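Search this site Search
Local News

Hall in Kumgate collects old clothes and towels for second use

By Danang Yeoh
June 25, 2022
14 comments | 37 shares

The community hall on Station Road in Kumgate has opened its doors for the summer textile collection, and people may bring clothes, towels, sheets and cloth bags until the end of next week. The collection is run by Dometport, a small sorting workshop which moved to the town in January.

It is the second time that such a collection is held in Kumgate. The first one was in winter and was mostly for coats and blankets. The organizers say that the result was good but the sorting took much longer than they planned, and the last bags were opened only in spring.

"In winter we received 90 bags, and we had two tables," said Maricica Moldovan, who leads the workshop. "This time we have more tables, and we asked the people to do a little part of the work at home."

The little part of the work is mainly to empty the pockets and to keep shoes separate from cloth. Ms. Moldovan said that in the winter bags her team found house keys, a hearing aid and one wedding ring. The ring and the hearing aid went back to their owners. The keys are still in a jar at the front desk, and she would be happy if somebody comes to ask for them.

Items must be clean, but they do not have to be whole. A towel with a hole or a shirt without buttons is accepted. Things that can be worn or used again go to the shop of Kikatari on Mill Street, where most pieces cost $2. Cotton which is too worn for the shop is cut into cleaning rags, and the Kovács garage has agreed to take the first boxes of them.

Not everything is welcome. Pillows, duvets, carpets and anything that smells of gasoline or paint will be sent back home with the person who brought it. Wet things are also refused. In January one wet bag stood over a weekend among the others and four bags around it had to be thrown away.

Inside the hall the cloth is divided first by what it is and only later by color. Urmas Eglītis, who worked many years in a hotel laundry before he retired, teaches the new helpers how to decide quickly. His advice is to take one piece at a time, lift it from the pile and let it hang for a moment.

"When it is in a ball, you don't know if it is a towel or a bag or a pair of pants," he said. "You lift it, it opens, and then you know. Also if it has a loop or a handle, you see it then."

Loops and handles are a small matter, but they are discussed a lot at the tables. Cloth bags with a good handle sell fast at Kikatari, and towels with a hanging loop are wanted by the swimming club, which asked for them this month. For this reason a piece with a loop is put in its own basket and is not folded with the rest.

Ye-ji Woo, a student who helps in the afternoons, said she had expected the work to be boring. "But you start to think about who had this towel and why they bought this color," she said. "Yesterday I had so many brown ones. I don't think anybody buys brown towels now."

The town pays for the use of the hall and for the electricity. Dometport pays for the van, and it hopes to collect about 200 bags before the hall is needed again for the summer dance classes. Jarrah Hapeta of the town office said the collection can come back in the fall if the hall is left in good order. He added that bags should not be left outside the door at night, as happened several times in winter, and that the neighbors have complained.

The hall is open for the collection from 10 a.m. to 6 p.m. on weekdays and until noon on Saturdays. Parking is possible behind the building, but the entrance from that side has three steps. People who can't carry their bags may ring the bell at the front and somebody will come out to help. Paper bags are preferred, and bags that are too heavy to lift with one hand should be divided in two.

Questions about the collection can be asked at the front desk of the hall during opening hours.

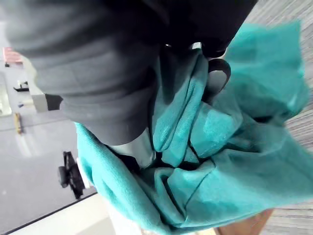

Also in Local News

Mill Street closed to cars for repair of water pipe

The lower part of Mill Street will be closed to cars from Monday morning. The shops stay open and can be reached on foot from the side of the bridge. The town office expects that the work will take four days.

3 comments | 8 shares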